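Vudia Reading Notes on Philosophy: Frequently Asked Questions

What is Vudia?

Vudia is an online collection of short notes on the philosophy of mind and the philosophy of language. Each note gives one thesis from one book or article, in a few lines, with the page where it can be found. The collection was started in Flostville by Paula Ardeleanu and is now edited by her and Primo Martinelli. At present it has 1670 notes, taken from 144 books and articles.

Is it an encyclopaedia?

No. An encyclopaedia article tries to give a balanced view of a whole question. Our notes report only what a certain author says in a certain place. If two authors disagree about what a proper name refers to, you will find two notes, and we do not decide between them.

How do I read the heading of a note?

The first word is the topic, for example Reference, Belief or Rule-following. After the stroke comes the name of the author. If there is a second topic between two strokes, the note belongs also to that topic and you can find it under both. A dash at the beginning of a line means that a new argument starts.

What does "thesis" mean in the notes, and what does "VsThesis" mean?

"Thesis" marks a claim which the author defends. "VsThesis" marks an objection which the author makes against another person's claim. When the author only mentions an objection and does not share it, we write "possible objection". Please look for this difference before you quote, as many mistakes in student papers come from it.

Why is the word "meaning" sometimes written with a small number?

Some authors use the word in more than one way. Meaning 1 is the meaning of the sentence in the language, so what a dictionary and a grammar would give you. Meaning 2 is what the speaker wants to say with it on one occasion. If I say "It is cold in here" and I want you to close the window, the two are different. Where the author does not make this distinction, we do not put a number.
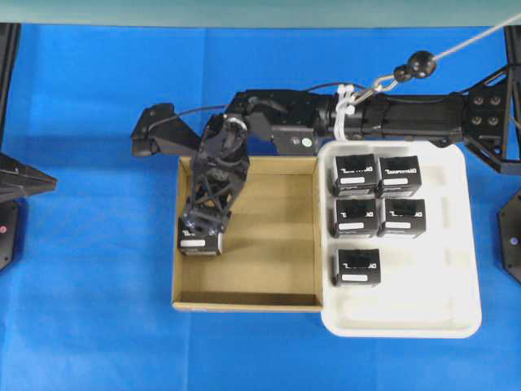 Black robotic arm over a blue cloth.

Do you have notes about whether machines can understand a language?

Yes, there are 43 of them, under the topic Understanding/Machines. Most of them discuss whether the correct use of signs is enough for understanding, or whether a speaker must also stand in some relation to the things he speaks about. A smaller group treats the question whether we can ascribe a belief to a system only because this helps us to predict what it will do. For this second question see also Ascription and Intentional Stance.

Are the notes quotations?

Usually they are not. They are summaries in our own words. Exact quotations stand in double quotation marks. Single quotation marks are used when a word is mentioned and not used, as in: 'snow' has four letters.

May I cite a note in my paper?

You may, but we advise you to cite the original work and to use our note only for finding the page. If you want to cite Vudia itself, give the heading of the note and the date on which you read it.

I think a note is wrong. What should I do?

Please write to the editors with the heading of the note and the page in the book. Primo Martinelli reads all corrections on the philosophy of language, and Paula Ardeleanu those on the philosophy of mind. An answer can take some weeks, especially in September.

Can I send my own notes?

Yes. A note should have at most 150 words and should treat one argument only. Please do not send notes on works you know only from a review.

Last change to this page: 10/11/2021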